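Installer et régler le kit caméra de poignet Oltby sur un bras de table

Accueil > Guides > Bras robotisés > Vision

Par Shanti Rana
Mis à jour en janvier

Le kit Oltby ajoute une petite caméra au poignet d'un bras robotisé de table. Il est livré avec son support, un câble fin, deux colliers et une licence du logiciel Jidham. Ce guide reprend le montage complet tel que je le fais sur un bras Myklebust, avec la pince à doigts fournie d'origine. Pour une autre marque de bras, seule la partie fixation change.

Ce qu'il faut avoir sous la main

Un bras Myklebust déjà calibré en position zéro
Le kit Oltby
Une clé Allen de 2 mm
Un chiffon microfibre
Un ordinateur avec Jidham installé et un port USB libre
La mire imprimée, fichier fourni dans le dossier « docs » du logiciel

Imprimez la mire à 100 %, sans ajustement à la page, puis vérifiez un côté de carré à la règle. Une mire réduite par l'imprimante donne un étalonnage qui passe sans erreur et des distances fausses ensuite.

Étape 1. Fixer le support

Coupez l'alimentation du bras. Amenez le poignet à la main en position basse, pince ouverte, puis retirez les vis du capot supérieur. Le support Oltby se glisse à la place du capot. Il n'a qu'un sens de montage : l'encoche va du côté du connecteur.

Revissez sans forcer. Le support est en plastique et les inserts tournent dans le vide si on insiste. En cas de doute, arrêtez-vous dès que la vis résiste et contrôlez le jeu à la main.

Placez ensuite la caméra dans son logement et laissez la vis de réglage desserrée d'un demi-tour. L'inclinaison se règle plus tard, avec le retour vidéo.

Étape 2. Passer le câble

Le câble doit suivre le bras jusqu'à la base avec assez de mou pour que le poignet fasse toute sa course. Posez le premier collier sur l'avant-bras, le second près de l'épaule. Entre les deux, laissez une boucle de la largeur d'une main.

Faites ensuite tourner le poignet à la main jusqu'à ses deux butées. Si le câble se tend dans un sens, desserrez le premier collier et redonnez de la longueur. Un câble trop court finit par tirer sur le connecteur, et la caméra se déconnecte au milieu d'un mouvement.

Étape 3. Première mise en route

Branchez la caméra, remettez le bras sous tension et ouvrez Jidham. Dans l'onglet Périphériques, la caméra apparaît sous le nom « poignet ». Si la liste reste vide, changez de port avant de réinstaller quoi que ce soit ; les concentrateurs USB sans alimentation posent souvent problème.

Réglez le temps d'exposition sur Manuel. Je pars de 3000 microsecondes dans une pièce bien éclairée et je monte si les zones sombres se bouchent. La balance des blancs se fixe également en manuel. En automatique, les couleurs changent quand un objet foncé remplit la vue.

Étape 4. Régler l'inclinaison

Ouvrez le retour vidéo et approchez la pince d'un objet posé devant le bras. L'extrémité des doigts doit apparaître dans le bas de la vue. Inclinez la caméra jusqu'à obtenir ce résultat, puis serrez la vis de réglage.

Vérifiez à plusieurs hauteurs, et pas seulement à l'aplomb du plan de travail. Avec une inclinaison trop forte, on voit bien les doigts mais on perd le haut des objets.

Étape 5. Étalonner

Posez la mire à plat et lancez l'assistant Étalonnage main-œil. Le logiciel demande une série de poses. Variez l'angle du poignet à chacune ; des poses toutes parallèles à la mire ne suffisent pas. Quand l'erreur affichée reste au-dessus du seuil vert, supprimez la pose la plus mauvaise dans la liste et refaites-la.

Enregistrez le profil sous un nom qui mentionne l'inclinaison. Tout mouvement de la caméra dans son logement oblige à recommencer cette étape.

Étape 6. Approcher un objet sombre

Les boîtiers en plastique foncé sont le cas difficile pour ce genre de caméra. Les surfaces mates ont peu de contraste et la pince, elle-même noire, se confond avec elles. Il faut donc choisir un repère net et s'en servir comme cible dans Jidham.

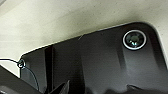 Temps de lecture : 5 minutes

L'anneau argenté autour de l'élément rond, qui ressemble à une lentille, fait un bon repère sur ce boîtier gris anthracite : il tranche sur le plastique. Le bord supérieur, souligné d'un mince liseré clair, peut servir de second repère pour l'orientation. Évitez en revanche de prendre la pince comme référence, elle est floue à cette distance.

Dans l'onglet Cibles, cliquez sur Nouveau repère et tracez la zone autour de l'anneau, avec une petite marge. Limitez ensuite la vitesse d'approche et tracez une zone interdite autour du câble noir qui pend à gauche du boîtier. Jidham ne reconnaît pas les câbles fins de façon fiable et ne les contournera pas de lui-même.

Lancez l'approche en mode pas à pas. Gardez la main près de l'arrêt d'urgence pendant tout le premier essai.

Problèmes courants

L'image se fige pendant les mouvements : câble trop tendu ou port USB insuffisant. Reprenez l'étape 2.

Le repère est perdu en fin d'approche : la zone tracée est trop serrée, ou un doigt passe devant. Élargissez la zone et décalez l'approche sur le côté.

Le profil d'étalonnage est refusé : la caméra a été redémarrée avec une autre résolution. Remettez celle du profil.

Le bras s'arrête toujours au même endroit : une zone interdite d'un ancien projet est restée active. Videz la liste dans Projet > Zones.

Le support pour bras Peststead se vend à part et se monte par le dessous. Les étapes 3 à 6 restent les mêmes.

À lire ensuite : Enregistrer une trajectoire avec Jidham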